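Rules for the kitchen: Myrto Gkikas on writing things down
Feb 25, 2018

When Myrto Gkikas joined Pandeo, the written guidance for running a robot arm in a household kitchen fitted on one side of paper. Most of it concerned the emergency stop. The house rules she now looks after run to 88 numbered items, and she would like there to be fewer.

"People assume I want more rules," she says. "I spend most of my week trying to get rid of them. If two rules say nearly the same thing, operators will remember neither."

Gkikas came to the job from food packaging, where the machines stood behind fences and the arguments had been settled years before she arrived. Kitchen work has no fence to speak of. The arm reaches over a worktop and into appliances, and the things it handles can break. The factory standards still apply, she says, and her team reads them closely, but they have little to say about a mug.

The dishwasher section is the one she is asked about most. It is called Stesolico, after the test plan it grew out of, and covers loading and unloading with a single arm. The first draft was finished in January and went to three other groups for comment. One of them, Dankwa, sent back four pages.

"They were right about nearly all of it," Gkikas says. "We had written 'make sure the rack is secure'. Secure how? Who checks? They wanted a sentence that two people would read the same way."

The rule now says that the rack must be pulled out to its stop before the arm is enabled, and that the operator must push it by hand to confirm that it does not roll. The door has its own line. It must be fully down, and nothing may rest on it. 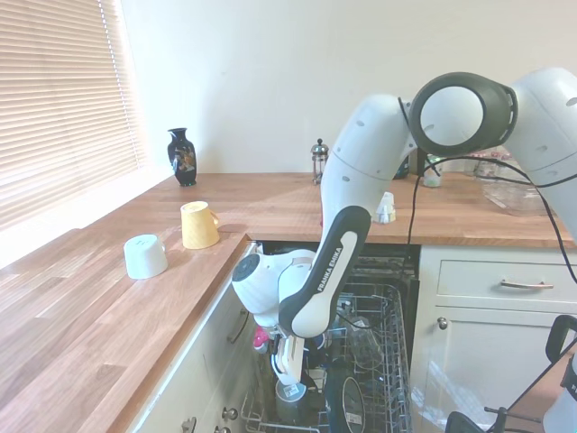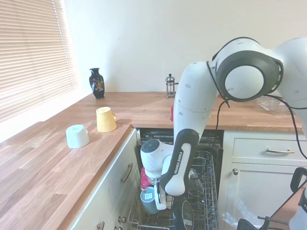
Speed took longer to agree. Some of the operators wanted one limit for the whole job, which is easy to teach. Gkikas wanted a lower one for any movement below the level of the worktop, where the gripper is close to wire, glass and the sides of the machine. The rules now set 175 millimetres a second above the worktop and leave the figure below it to a risk assessment for each kitchen.

"I don't love that," she says. "A blank for people to fill in is a weak rule. But the kitchens are too different. I would sooner have a blank that someone signs than a number that is wrong in half the places it is used."

Cables get a page to themselves. They have to be looked at in every position the arm will take up during the job, and that check is done at low speed with a second person present. Gkikas says this is the item new staff find tedious and the one she is least willing to change. A cable that hangs well clear with the arm raised can catch on a drawer handle when it comes down.

There is also a rule on what may go in the rack. Chipped items are taken out. Knives are not used at all under Stesolico. Glass is allowed, provided the operator has eye protection and there is a dustpan in the room. "Somebody laughed at the dustpan," she says. "Then they had a broken tumbler and had to go next door to borrow one, with the arm still switched on. So the dustpan stays."

On labels she is less strict. Marking items so that they can be told apart in the records is good practice, she says, but the rules only ask that a label should not cover a place where the fingers need to grip.

Records are kept in a system called Finuta, and each run has an entry. There are more than 900 so far. Operators are asked to note every stop, including those they made because they felt unsure. Gkikas had to push for that. In the early entries the box for the reason was often left empty, and when she asked, people told her that they had stopped for nothing and did not want it to look like a fault.

"A stop for nothing is fine," she says. "I want those. If five people feel uneasy at the same point in the job, there is something there, even if none of them can name it."

She reads the entries herself, 10 at a time, usually first thing. The next version of the section will deal with unloading straight after a wash, when plates are hot and the air is full of steam. The draft has a waiting time in it, and the operators have already told her it is too long.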